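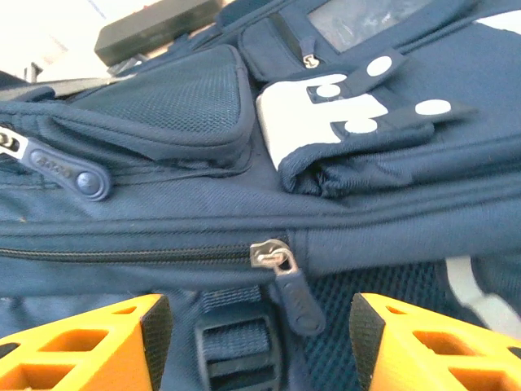
Orla Lenihan objected to the first draft of these notes on the grounds that a rule saying "approach slowly near zips" could not be audited. Her point was accepted. Every rule on this page now gives something that can be checked from a log or with a ruler, and the word "slowly" has been removed throughout.

Soft Goods Handling: Working Rules, Gallery Page
Plulham site. Revised Aug 17, 2023.

The page belongs with the written procedure for gripper work on bags, rucksacks and other sewn items. It is meant to be read at the bench. Where the two differ, the written procedure applies.

Close approach, navy backpack

Wrist view with both fingers near the bag and the gap between them open. A strap section lies within the gap. The zip pull hanging towards it is the part to watch under Rule 2.

Rule 1. Name the grasp target before the approach
The operator enters the target in the run sheet as a part of the item: strap, handle, flap, pocket edge. "Bag" is not a target. If the target changes during the approach, the run is stopped and a new line is started.

Rule 2. Zip pulls and sliders
A pull that hangs free may enter the gap as the fingers close. Check the wrist view at the hold point. If a pull is between the pads and is not the named target, open fully, retract and approach again from a different angle. Do not nudge the pull aside with a finger tip. Pulls caught at an angle were the most common cause of torn stitching in the Vestmont runs.

Rule 3. Buckles and adjusters
Hard plastic parts are gripped only when they are the named target. A strap is to be taken on plain webbing, clear of the adjuster. Force limits for webbing and for buckles are set separately - the webbing limit must not be carried over.

Rule 4. Mesh
Mesh is not a lifting point. A finger may rest against it but may not close on it. This applies to pocket faces and side panels alike, whatever the weight of the item.

Rule 5. Clear windows and shiny trim
Clear plastic reflects the bench lights and gives poor depth readings. Treat any depth value taken over a window as missing. The planner should be set to ignore it, and the operator confirms this on the run sheet.

Rule 6. Finger pads
Pads are inspected at the start of each shift and replaced after 1,000 closures or at the first visible split, whichever comes sooner. Both pads are changed together. A new pad working against a worn one pulls the item to one side, and the resulting error has been mistaken for a calibration fault more than once.

Rule 7. Stopping
Either person at the bench may stop a run. No reason need be given at the time. The reason is written down before the next run starts, in the same words the person used.

Changes since January

Rule 4 previously allowed mesh to be gripped on items under a set weight. That allowance has gone. Rule 5 is new and was taken, with small edits, from the Flarnham bench notes. Of the 59 run sheets reviewed for this revision, four had no named target and two had a target that did not match the recording. All six have been marked as not usable for training.

Open points

The Štefanec group has asked whether decorative tabs should count as straps under Rule 3. For now they do not, and are to be left alone unless named. Maysoun Khalaf is collecting cases - send her the run sheet number and the wrist recording, with the hold point marked.

Wording for padded shoulder straps is still in draft. Until it is issued, use the webbing limit and record the pad width.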